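홈 | 리뷰 | 자동화 | 포장·물류 | 자료실 | 문의

올러베르그 협동로봇 봉투 담기 키트 사용기: 안전 수칙과 작업 기준을 중심으로

소형 매장이나 온라인 식료품 포장대에서 쓰는 올러베르그(Ollerberg)의 봉투 담기 키트를 석 달 동안 썼다. 구성은 탁상용 팔 한 대, 두 손가락 그리퍼, 고정판, 비상정지 버튼, 그리고 작업 기준서 한 권이다. 팔 자체의 속도나 반복 정밀도는 다른 리뷰에도 많이 나와 있으니 이 글에서는 짧게만 다룬다. 관심을 둔 쪽은 기준서다. 키트에 딸려 오는 규칙이 현장에서 지킬 만한 것인지, 빠진 것은 없는지를 보았다.

설치

고정판은 볼트 네 개로 탁자에 붙인다. 기준서에는 두께가 30밀리미터 이상인 상판을 쓰라고 되어 있다. 우리 탁자는 그보다 얇아서 아래에 보강판을 덧댔다. 보강판은 키트에 들어 있지 않고 따로 파는 부품도 없다. 철물점에서 재단해 왔고 반나절이 걸렸다. 이 정도 조건은 제품 페이지 첫 화면에 적어 두는 것이 맞다고 본다.

비상정지 버튼은 선 길이가 넉넉하다. 다만 기준서는 버튼 위치를 "작업자의 손이 닿는 곳"이라고만 적었다. 왼손인지 오른손인지, 앉아서인지 서서인지가 없다. 우리는 탁자 양쪽 어디에 서도 한 걸음 안에 누를 수 있는 자리로 정하고 바닥에 테이프를 붙였다. 버튼을 하나 더 달고 싶다면 별매품인 매키넌(MacKinnon) 확장 단자가 필요하다. 우리는 달았다. 두 사람이 마주 보고 일하는 탁자라면 다는 편을 권한다.

위험성 평가

기준서 2장에 평가표 양식이 있다. 항목은 끼임, 부딪힘, 낙하, 날카로운 물체, 전기의 다섯 가지다. 협동로봇이라는 이름만 믿고 평가를 건너뛰는 곳을 여러 번 보았는데, 이 양식은 팔과 그리퍼와 잡는 물건을 각각 따로 적게 되어 있어 그 점이 좋다. 팔이 느려도 손에 든 것이 무거운 유리병이면 위험은 달라진다. 평가표는 물건이 바뀔 때마다 다시 쓰라고 한다. 우리는 취급 품목을 무게와 포장 형태로 묶어서 묶음별로 한 장씩 썼다. 전 품목을 한 장씩 쓰는 것은 무리였다.

아쉬운 점은 사람의 손에 대한 항목이 얇다는 것이다. 봉투 담기는 사람이 중간에 손을 넣고 싶어지는 작업이다. 물건이 비스듬히 걸리면 거의 누구나 손부터 나간다. 기준서에는 "동작 중 접근 금지" 한 줄뿐이다. 우리는 여기에 세 줄을 더 적었다. 손을 넣기 전에 정지 버튼을 누른다. 팔이 멈춘 것을 눈으로 확인한다. 다시 움직이게 하는 것은 버튼을 누른 사람만 한다.

속도와 힘 설정

최대 속도는 100퍼센트까지 올릴 수 있지만 기준서의 권장값은 사람이 옆에 있을 때 50퍼센트다. 우리는 끝까지 이 값을 지켰다. 중간에 한 번 올려 보았더니 종이봉투 위쪽을 스치는 일이 잦아졌고, 그때마다 사람이 봉투를 다시 세워야 해서 시간이 줄지 않았다. 설정 변경에는 비밀번호를 걸 수 있다. 처음에는 꺼져 있으니 설치한 날 켜 두어야 한다. 이것은 기본값이 잘못되었다고 생각한다.

그리퍼 힘은 네 단계다. 통조림과 뚜껑 달린 플라스틱 통은 세 번째 단계에서 문제가 없었다. 건면 봉지는 첫 단계로 낮추고 가운데를 잡게 했다. 끝을 잡으면 비닐만 집혀서 내용물이 아래로 쏠린다.

담는 순서와 배치

작업 기준서에서 가장 쓸모 있는 부분은 4장이다. 무거운 것과 단단한 것을 먼저, 길고 가벼운 것을 나중에 넣으라는 내용은 사람이 담을 때와 같다. 로봇 쪽에서 더해지는 것은 배치 규칙이다. 물건 사이에 그리퍼 손가락이 들어갈 틈을 둘 것, 키 큰 물건을 봉투 뒤에 숨기지 말 것, 손잡이를 접근 경로 바깥으로 젖혀 둘 것, 긴 봉지는 방향을 정해 놓고 늘 같은 방향으로 둘 것.

종이봉투는 특히 손잡이가 문제다. 꼬아 만든 종이 끈은 제멋대로 서거나 눕고, 위로 선 고리는 내려오는 팔에 걸리기 쉽다. 입구가 구겨지거나 안쪽으로 말린 봉투도 같은 까닭으로 실패가 많다. 기준서는 "봉투를 완전히 벌릴 것"이라고만 하는데, 우리는 투입 전 점검에 입구 가장자리를 손으로 한 바퀴 펴는 동작을 넣었다.

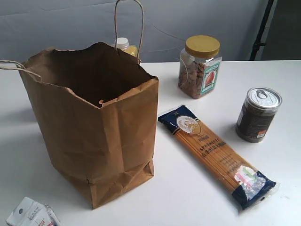
배치 점검은 담당자가 눈으로 하고 표에 서명한다. 걸리는 시간은 짧다. 귀찮다는 말이 처음 두 주 동안 나왔고 그 뒤로는 줄었다. 점검을 시작한 뒤로 정지 버튼을 누르는 일도 드물어졌다. 8월에 인력이 바뀌면서 서명란이 비는 날이 며칠 있었는데, 그 기간의 기록은 비교에서 뺐다.

기록

키트에 든 바도라(Vadora) 기록 프로그램은 정지, 재시도, 낙하를 시각과 함께 남긴다. 사용 기간에 남은 작업 기록은 대략 636건이다. 대략이라고 적는 것은 초기에 시험 동작이 섞여 들어갔기 때문이다. 시험과 실작업을 나누는 표시가 있으면 좋겠다. 내보내기는 표 파일로 되고 한글 품목명도 깨지지 않는다. 낙하 원인을 적는 칸은 비워 두어도 저장이 된다. 필수 칸으로 바꾸는 설정은 찾지 못했다.

교육

교육 자료는 기준서를 쓴 소르차 스키너(Sorcha Skinner)의 강의 영상 네 편과 확인표다. 영상은 영어이고 한국어 자막이 있다. 자막에서 '보호정지'와 '비상정지'를 같은 말로 옮긴 곳이 두 군데 있다. 둘은 다시 시작하는 절차가 다르므로 교육할 때 따로 짚어 주어야 한다. 우리는 신규 인원에게 영상을 보게 한 다음 정지와 재시작을 직접 해 보게 하고, 그다음에야 탁자에 세웠다.

정비

그리퍼 패드는 닳으면 단단한 뚜껑에서부터 미끄러진다. 기준서의 교체 주기는 달 단위로만 되어 있어 작업량이 많은 곳에는 맞지 않는다. 패드 표면의 홈이 흐려지면 바꾸는 것으로 정해 두었다. 비상정지 시험은 매일 첫 작업 전에 한다. 여분 패드는 한 벌만 들어 있으니 주문할 때 같이 사 두는 것이 낫다.

평가

좋은 점: 물건까지 따로 적게 한 평가표, 구체적인 배치 규칙, 남기기 쉬운 기록.
아쉬운 점: 상판 조건 안내 부족, 꺼져 있는 설정 비밀번호, 손 접근에 대한 한 줄짜리 규정, 자막 오역.

엔드우드(Endwood)의 비슷한 키트는 팔이 조금 더 빠르지만 딸려 오는 문서가 설치 설명서뿐이어서 작업 규칙을 처음부터 만들어야 한다. 안전 담당자가 따로 있는 곳이라면 그래도 된다. 포장대 한두 개를 적은 인원으로 돌리는 곳에는 올러베르그 쪽을 권한다. 기준서는 그대로 쓰지 말고 자기 탁자와 품목에 맞게 고쳐서 쓰기 바란다.

관련 글
- 엔드우드 탁상형 팔 설치기
- 두 손가락 그리퍼 패드 교체 방법
- 비상정지와 보호정지의 차이
- 포장대 위험성 평가표 쓰는 법
- 매키넌 확장 단자 배선 메모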